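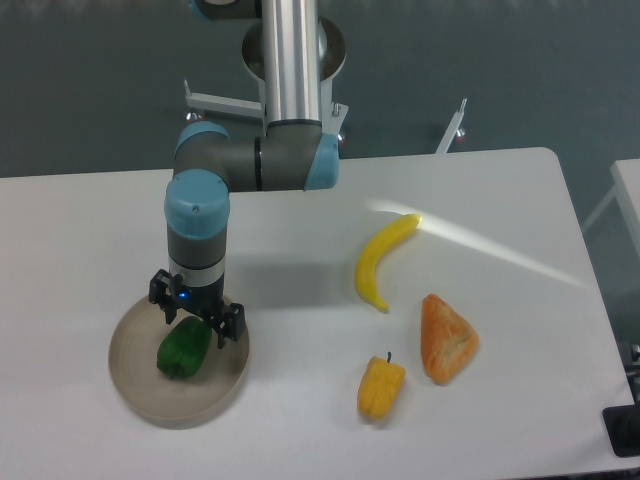
Green pepper on a plate

Is a "licensed" online casino worth anything if the licence is from somewhere I've never heard of?

Posted by Kibet Mosoti, 2020-12-22

I signed up with a site called Omier in November after seeing it advertised under a football video. The footer says it is "fully licensed and regulated" by the Brirnenov Gaming Board. I put in 70 pounds, got a matching bonus, and ended up with a balance of 500. Since then I have asked for a withdrawal twice. The first time they wanted a copy of my passport, fine. The second time they said the bonus terms had not been met and I would need to stake the bonus 20 times over before anything could come out.

I have read the terms again and the bit about staking is there, but I would swear it wasn't that high when I joined. Does the licence give me anyone to complain to, or is it just a badge? And should I carry on playing to meet the requirement?

Mabula

Don't put another penny in, first of all.

Click the badge in the footer. With a proper regulator it should take you to a register on the regulator's own website, with the company's name, the licence number and its status. If it opens a picture, or a page on the casino's own address, I'd treat it as decoration. I had a go at finding the Brirnenov board and got a one-page site with a contact form and no list of licence holders. Make of that what you will, but I wouldn't expect a reply.

If you're in Great Britain, the only licence that matters is one from the Gambling Commission, and you can look the firm up on their public register for nothing. If Omier isn't on it, they shouldn't be taking your bets, and you can report them. Reporting won't get your 500 back though. I'd be wary of anybody who says it will, especially "recovery agents" who want a fee up front.

As for the terms, try a web archive and see whether an older copy of the page was saved. Take screenshots of your balance, your chat messages and the terms as they stand today. If you paid by debit card, ring your bank and ask about a chargeback on the 70. They may say no, as you did get to play with it.

I wouldn't play on. Twenty times the bonus is a lot of spins with the odds against you, and I have my doubts they'd pay at the end of it.

Cludent

Mine paid out in 2 days, different site but same sort of licence I think. Just send them the documents and be polite on the chat, they are usually waiting on some department. People on here always shout scam.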